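Workshop notebook, 2025-10-20

Back from the shake-down ride and writing this before I unpack, because last time I left it three days and all I could remember was the soup.

Route first. We left the Yurt car park just after it got light, me on the blue tourer with the new rear rack, Hülya Sönmez on the old steel one with the trailer. Up the lane behind the dairy, over the shoulder of the hill, then down the long side of the reservoir on the farm track. The plan for December is a proper loaded tour along the coast, so the point of this one was to carry everything we mean to carry and find out what rattles. Quite a lot rattles!

The climb was fine. I'd been dreading it, but with the smaller chainring I just sat there and spun, and there were goats all over the road at the top and a man in a very smart coat trying to talk them off it. He waved us through and said something about the weather that neither of us caught. Fog in the valley, sun on us, and you could hear dogs and a chainsaw and somebody's radio all coming up through it. Best half hour of the day.

Rack notes, for Remzi, who will ask:

The Buvelness rack is solid but the lower bolts need threadlock. Left one had backed out a good two turns by the first stop. I did it up with the multitool and it was loose again by the reservoir. Blue stuff next time, and a spring washer if we've got any left in the tin.

Heel clearance is tight with the big panniers. I clip the left one if I'm tired and pedalling duck-footed. Moving the bags back one notch cured it, though now the back end feels a bit waggy when I stand up.

The trailer hitch on Hülya's bike squeaks on every right-hand bend. She says she stopped hearing it after an hour. I did not. Grease, and maybe a new bush.

Tyres: no punctures, which surprised me given the state of the track (sharp white stone, freshly laid, horrible). I ran 50 at the back and a touch less in the front and that felt right loaded up. Hülya ran hers harder and complained about her wrists all the way to lunch.

Lunch was in Zusia, at the place with the green door by the bus stop. Lentil soup, bread, a plate of pickles we hadn't ordered, and tea that kept coming. The lady wanted to know where we were sleeping, and when I said we were going home again she looked really disappointed in us. There was a long table of beekeepers next to ours having a row over a map. We asked about the lower road and they all stopped rowing to tell us not to take it, the bridge is shut until spring. So that's worth knowing — the December route needs to go round by the mill instead, which adds a few kilometres but they say it's pretty, with a spring you can fill bottles at.

We did the mill road on the way back to have a look. It IS pretty. Walnut trees most of the way, kids on a wall shouting hello in three languages, an old boy on a moped who rode alongside us for ages asking how much the trailer cost. The spring is on the left just after the second bend, a stone trough with a pipe. I filled both bottles and it was cold enough to hurt my teeth. One nasty bit where the tarmac has slid off down the hill, walk it if it's raining.

Total for the day was around 40 miles by Hülya's computer. Mine gave up at the goats again. I think the magnet has slipped down the spoke, I'll look at it tomorrow. 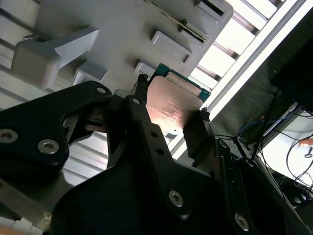
Processor in the gripper, copper side showing.

Kit that worked: the Moltex rain cape (only had it on for twenty minutes, but dry shoulders!), the wide-mouth flask, wool socks. Kit that didn't: my handlebar bag, which sags onto the front light, and the folding stove, which took so long to boil that we gave up and ate the biscuits dry. Remzi Tatlı reckons the jet is dirty and has offered to take it apart. He can have it.

Things to do before the next ride:

Threadlock on all four rack bolts
Move the front light down to the fork
Grease or replace hitch bush
Cut the spare brake cable to length and tape it inside the seat bag
Ask about camping behind the mill, the beekeepers thought the owner wouldn't mind
Find a paper map that shows the mill road, the one on the wall here doesn't

Hülya wants to try the ridge next time, right over the top and down to the lake by the other side. I said I'd think about it with lighter bags. She's already drawn it on the back of the lunch bill and pinned it over the bench, so I suppose that's the next entry.

Bikes are washed, chains oiled. Trailer is still outside under the tarp, somebody bring it in if it starts to blow.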